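Sorting hookup wire by color

The spool rack took up 80 cm of bench and half of it held offcuts. I moved the short lengths into blue stackable bins, one color per bin. Red went in the middle, pale yellow to its right. The bin on the left stays empty until I strip the old Rarkeo panel.

Anything under 40 cm gets thrown out. Longer pieces go in as loose loops — no ties, no tape. Thin wire holds a kink if you wind it tight, and the ribbed floor keeps small coils from sliding much. 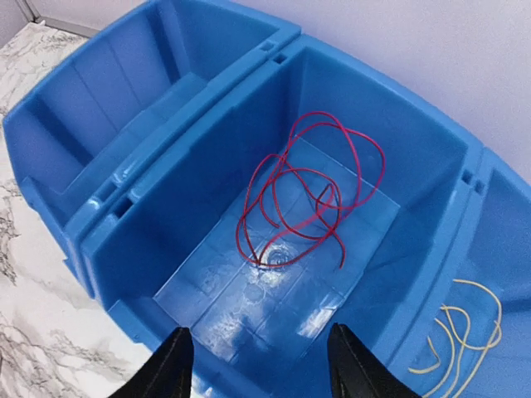
Labels

Jianguo Cai suggested writing the gauge on the rim. The plastic is glossy and marker rubs off, so I'm using paper tags for now. Black and green are still on the rack.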